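Print this page | E-mail this page

Week 3 notes - faults (Thaler)

Droltelon run at Crenshaw, sim first. Task: pick pepper off board, put on plate. Passed 2,000 times. Run 2,001 the hand closed early, arm kept going anyway. No stop.

Cause - grip check read the comanded position, not the real one. So it always said OK. Read chapter on sensor faults before lab. 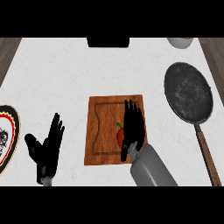 Fix was 40 lines. Write up what YOU would check first, one page, due in November.

Comments

B. Hedlund: is the stop timer on the test?

V. Thaler: yes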